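Tuesday, Clevmont, room 304

Dark load day. Started a little after 9. Carried over from last week: whether to keep the cream tray for moving clothes in and out of the front loader, or go back to bags. Also the Pevulach liquid, which is supposed to be easier on black cotton. Only one of those got anywhere today.

Sorted first. Navy and black together, everything else back on the shelf. Checked pockets and turned the black things inside out. The navy one I left right side out to see how it compares with last time. Two items had loose cords, tied those off before they went in. Somebody has been putting lint cloths in with the darks again. Please don't, they shed on everything and it takes another rinse to get rid of it.

Tray weighs 605 g empty on the bench scale. I had it down as less than that in the earlier notes, and the old number was probably taken with the other tray, so all the load weights in the April table need checking before anyone copies them into the Brenlow sheet. I have put a pencil mark next to the ones I doubt.

The tray is rectangular and shallow and fits in front of the washer door without much room to spare. Soft clothes pile up in the middle and then work their way over the rim. A single item is fine. With a couple of dark things on top of each other the sleeves and straps go over the side, and then they get shut in the door or end up on the floor.

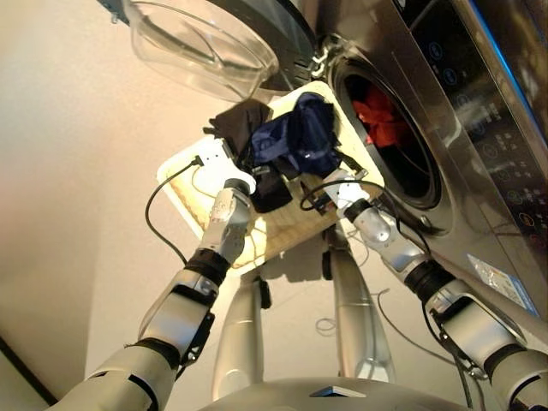
Rule I am going to try for the rest of the month: nothing hanging below the bottom of the tray when it gets to the door. If it hangs, put the tray down and fold it in. Folding once across the middle seems to be enough for shirts. Trousers need two folds and even then the waistband wants to slide.

Loading order today was heavy things first, toward the back of the drum, lighter things after. Last week I did it the other way around and the balance was bad on the first spin, a lot of knocking. No knocking today. One run doesn't settle it.

Cycle: cool wash, normal dirt, medium spin, extra rinse off. Display said 50 minutes and it ran a bit over, by the wall clock. I didn't write down the exact finish and should have. Next person, please note the start and finish both, the display changes its mind partway through.

Detergent: used the Lodhi powder, half scoop. Intended to use the Pevulach but the measuring cap has gone missing and I don't want to guess the dose on a first try. If the cap turns up, it goes back on the bottle and the bottle goes back on the second shelf. Otherwise we will mark a plastic cup with a line and use that.

While it ran I swept along the wall. A lot of lint collects against the black trim, more than in the middle of the room. The broom doesn't pick it up well, and a damp cloth did better. The gray floor shows black fluff badly, so at least it is easy to find. 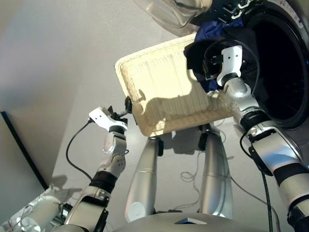 Went back to the tray question after that. Points for it: you can see what is on it, it stays flat when you put it down, and it wipes clean. Points against: the bottom is ribbed and buttons sometimes catch, and the raised rim isn't enough for a big load. A bag holds more but you have to tip it out, and then you are sorting on the floor. I am leaning toward the tray for small loads and a bag for towels and bedding. Would like another opinion from whoever does the whites on the next round.

The sun gets onto the work area in here when the blind is up. I had not thought about it before, but it makes navy and black much easier to tell apart. Under the ceiling lights I mixed up two socks and didn't find out until folding. Suggest doing the dark sort with the blind up from now on.

Unloading: took things out one at a time and shook each one before it went on the rack. Black cotton came out with light creases at the hem, nothing that won't hang out. The navy item had a little gray lint near the collar, less than last time. Rubber seal on the door had a hairpin in the fold. Wiped the seal and left the door open a hand's width to air.

Cleared the small stuff last. Cords get coiled and hung up, not left loose where the clean clothes go.

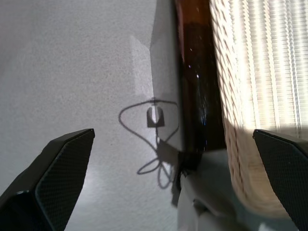
Shadow of the looped cable on the speckled gray surface, bottle beside it.

Left to do:
- find or replace the Pevulach cap
- reweigh both trays and label them underneath
- correct the April weights, then send to Brenlow
- 5 more hangers for the rack, the wide kind
- check the filter, overdue

Rack was full when I left. Heavier things are on the end nearest the window and should be turned once in the afternoon. Don't move them to the dryer, I want to compare the hems after air drying before we try the next load.

Clevmont workshop notebook, laundry section | Contact: front desk, room 304 | Back to top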